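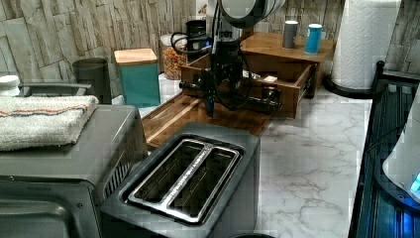

4. Findings

4.1 Ownership and place

The staff kitchens in Irkdale and Fliltville differed in size and in age, but people in both towns talked about them in much the same way. When asked whose the tea was, or whose the milk was, most of those interviewed answered with a place. Milk in the fridge door was for everyone. Milk on the middle shelf had been bought by a person, even where no name had been written on it. The same answer was given in workplaces with a tea fund and in workplaces without one, so we do not think it can be put down to how the goods were paid for.

Of the 40 people interviewed, 12 had worked in the same building for more than ten years. This group gave the longest accounts of how things came to be kept where they were, and they were also the most likely to say that newer staff had got it wrong. One clerk in Irkdale described a cupboard that had been "the biscuit cupboard" under a previous manager and which now held printer paper. She still looked in it. Newer staff seldom gave a history of this kind. They had learned the kitchen by watching, or by being told off, and several could name the day on which they had used the wrong mug.

Written rules were of little help in either town. Every kitchen had at least one notice, most of them about washing up, and very few of those interviewed could repeat what the notices said. Matoušek, in his earlier study of canteens (see Section 2), argued that notices are put up to settle a quarrel and stay up after the quarrel is forgotten. Our interviews agree with this. A notice at the Lirum depot asked staff to return the "blue tray", and no one we spoke to there could say which tray was meant.

4.2 Small goods and single servings

Single servings were treated more loosely than anything else in the kitchen. Tea bags, sugar sachets and packets of sauce were taken freely, carried off to desks and brought back in pockets, and few people regarded this as borrowing. A jar of coffee was another matter. Those who would take a sachet without a second thought said they would ask before opening a jar, and two people said they would go without.
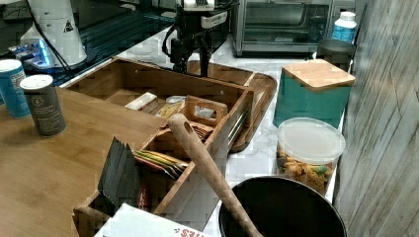
The size of the serving seems to matter here more than its price. A box of good herbal tea bags may cost more than a jar of instant coffee, yet the tea was shared without comment in all but one of the workplaces. Juraj Matoušek reports something similar for salt and pepper, which in his canteens were never thought to belong to anyone. We would add that loose items lose their owner when they are tipped out of the packaging. Once a box had been emptied into a common holder, its buyer no longer spoke of it as theirs, and in several cases had forgotten buying it.

There were limits. At Tsang, a small print firm in Fliltville, 50 sachets of hot chocolate went in a single afternoon in February. This was still being talked about when we made our second visit. The sachets had been in the open and by the ordinary rule were free to all, but taking so many at once was seen as a kind of theft. The firm went over to a large tin, and use fell. Staff put this down to the trouble of finding a clean spoon.

4.3 Appliances

Appliances raised fewer questions of ownership and more about cleaning. Kettles were used by everyone and descaled by one person, where they were descaled at all. Toasters caused the most complaint, chiefly over crumbs, and where there was both a toaster and a toaster oven (a counter with both is shown in Figure 3) people tended to keep to one of them. Users of the oven felt that it was theirs to look after. Users of the toaster did not, and the crumb tray was mentioned by several of them as something they had not known could be taken out.

Figure 3. Kitchen counter with toaster oven, two-slot toaster and recessed sink.

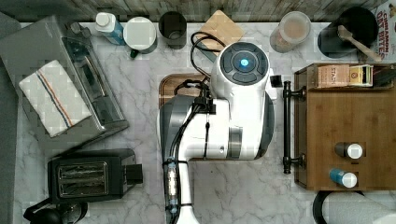 5. Discussion

The findings suggest that place does much of the work that names and notices are meant to do. This has a bearing on office moves, when the places are lost all at once.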